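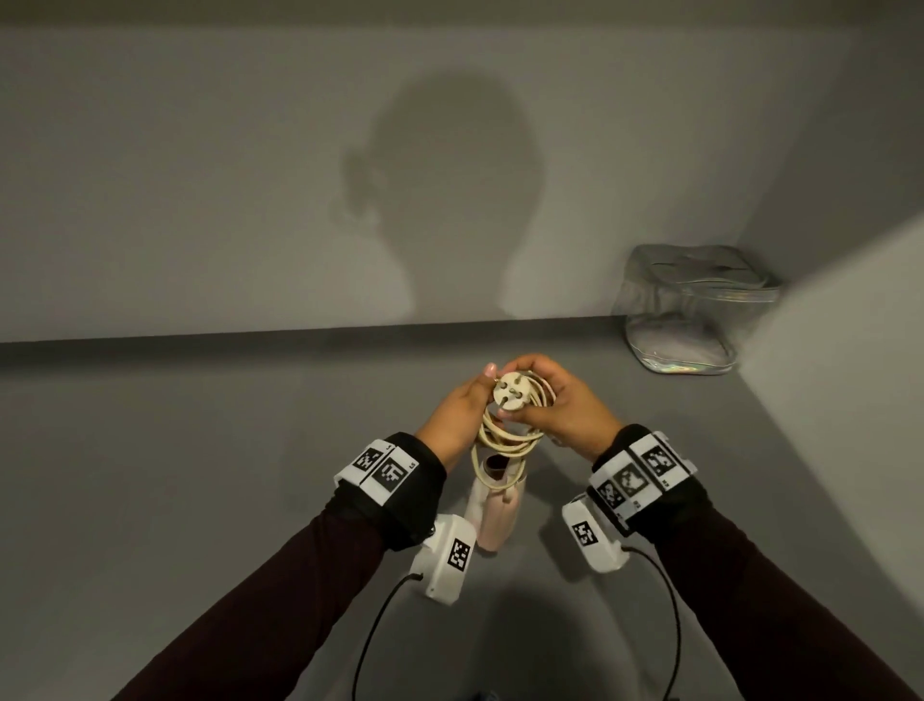
Lecture 4: Teaching by Hand and Teaching from Afar

Course notes, Learning from Demonstration
Instructor: Vasanthi Rajan
Lab sessions: Prakash Salian, Aishwarya Bangera
Notes revised January 1, 2026

Read before class. Sections 4.3 and 4.5 are the ones you will need for the homework. Corrections go to Prakash.

4.1 What is being claimed

The claim behind this whole part of the course is simple. Writing a program for every household job is hopeless, so let a person do the job, record it, and fit a model to the recording. You will hear it said as though the hard part were finished once the recording exists. I have taught this material several times and I trust that sentence less each year.

Take winding up the cord of a small appliance. A grown person does it while thinking about dinner. Two hands, a plug with two pins, some loops of cord, one appliance standing on a table. Now ask what a recording of it contains. It contains where the wrists were, which way they were turned, and what a camera at head height could see past the fingers. It does not contain how hard the fingers squeezed, or how the person knew that a loop was about to slip.

Keep that gap in mind whenever a paper reports that a robot "learned from human demonstrations." Ask which part of the human got into the file.

4.2 Three ways to show a robot something

Kinesthetic teaching. You take hold of the arm and push it through the motion. The joint angles are recorded directly, so there is no question about whether the robot can reach those poses. It just did. The trouble is that people are clumsy when pushing a heavy arm, and with two arms they run out of hands. Try to picture one person guiding two seven-joint arms through a cord-winding motion. Most groups that start this way end up teaching one arm at a time, and then the timing between the arms is made up afterward.

Teleoperation. You move a controller, a second arm, or your own tracked hands, and the robot follows. The recording is again in the robot's own terms. What you pay is speed and feel. Operators slow down, look twice, and avoid anything delicate. A policy trained on this data will be slow and hesitant as well, and I have seen that hesitation described in a talk as "careful behavior." It was lag.

Wearable capture. The person does the job with their own hands, wearing trackers, with a camera near the eyes. The robot can be in another building. This is the fastest to collect and the easiest to sell. It is also the method where the most is swept into one word, "retargeting," meaning the step that turns human wrist motion into robot gripper motion. Section 4.4 is about that word.

These three blend into each other in practice. The same wrist tracker can drive a robot live or just write to a disk. When you read a methods section, find out which was happening, and do not assume from the picture of the equipment.

4.3 Wrist markers: what they give you

The picture that opens these notes has square black-and-white markers on plates strapped to both wrists. The left strap's plate has two side by side; the right one has three in a row that wrap around the curve of the band. There is another marker on the white housing under each strap.

If you know the printed size of a square marker and the camera's calibration, one clear view of its four corners gives you a position and an orientation relative to the camera. That is worth a lot for a piece of printed plastic. The weak points are well known and still get skipped in write-ups:

Depth is the worst axis. Small errors in corner position turn into larger errors along the line of sight.

A single flat marker seen nearly face on has an ambiguous tilt. Two different poses explain the same corners almost equally well, and the estimate can flip between them from one moment to the next.

Hands cover things. When a forearm turns over, a marker on one side of it goes away. Placing several around a curved band helps because another may come into view, but then you depend on knowing exactly how they sit relative to each other on the curve.

Straps slip. A wrist strap that moves a little during a session adds an error that looks exactly like human motion.

If the head camera moves too, and on a person it always does, then the wrist pose relative to the camera is not the wrist pose relative to the table. You need the camera's own motion as well. Ask where it came from.

None of this makes markers a bad choice. I would take a marker with known faults over a learned hand tracker with unknown ones. My complaint is with error figures quoted from a still bench test and then quietly applied to a person handling a cord.

4.4 The wrist is not the hand

Look again at what the fingers do around a round plug. On one side they curl over the rim. On the other, the hand cups the plug and the coiled cord together, with the thumb near the lower edge of the face. The trackers are at the wrists. Everything between wrist and plug has to come from somewhere else: from the camera images, from a glove if there is one, or from a guess.

Then comes the robot. Suppose it has two-finger grippers. A parallel gripper can pinch the plug. It can perhaps pinch a bundle of cord. Holding both in one cupped hand, with different fingers doing different work, has no counterpart at all. The retargeting step will still output something, because it is a function and functions return values. Whether that something is the same task is a question for you, the reader, since the authors will seldom raise it.

Hema Thevar gave the guest lecture on this last April and put it more kindly than I do. Her view is that the human recording gives you the order of things and rough places to go, and the robot must find its own way of holding. I agree with that. I would only add that if the robot must find its own way of holding, then the hard part of the task was not demonstrated.

4.5 How many demonstrations, and of what

The Borkemine set, which you will use for the homework, has 1189 recorded episodes across all tasks. Of these, 239 involve a cord of any kind. That sounds healthy until you sort them by person and by object. Fifteen people took part, and the cord episodes come mostly from a few of them. A model fitted to this will learn how those few people like to wind a cord.

Montserrat Barrios ran a check that I wish were standard. She trained on all but one person, tested on the one left out, and repeated it for everyone. The average was fair. The spread was terrible. The published number for the same model used a random split, so nearly every person was on both sides of it.

Questions to put to any count of demonstrations:

Were failed attempts kept, marked, or thrown away?
Was the person told how to do it, and by whom?
Did the object start in the same place each time?
Who decided that an episode was finished?

The last one matters more than it sounds. With a cord there is no clear end. Loosely coiled in the hands might count as done for one labeler and half done for another.

4.6 Two case readings

Altix. The report describes live two-arm control from tracked wrists. Read the section on delay first. Then look at the videos and check whether they have been sped up. Some say so in the corner and some do not.

Plaltov. This group recorded people first and brought in the robot months later. The writing is clearer than most, and they print their failures in a table. My objection is to the success test. A run counts if the object is within 50 millimeters of the goal at the end, whatever happened on the way. For moving a cup, fine. For anything with a cord attached, a run that drags the appliance across the table by its own cord would pass.

The Subramaniam notes on camera calibration are optional, but read them if Section 4.3 went by too quickly.

4.7 Homework

1. Pick one cord episode from the Borkemine set. Mark every stretch in which a wrist has no visible marker. Say what the tracker output does during those stretches, and whether you believe it.

2. Write down, in plain words, what the fingers do in the same episode. Underline each part a two-finger gripper could copy. Do not be generous.

3. Repeat Montserrat's leave-one-person-out test on the cord episodes only. Report every person's result. A single average will be handed back.

4. Propose a success test for cord winding that two labelers could apply without talking to each other. Swap with a classmate and try it on ten episodes. Report where you disagreed.

Aishwarya holds the lab open on Thursday afternoons for anyone stuck on item 1. Bring your plots.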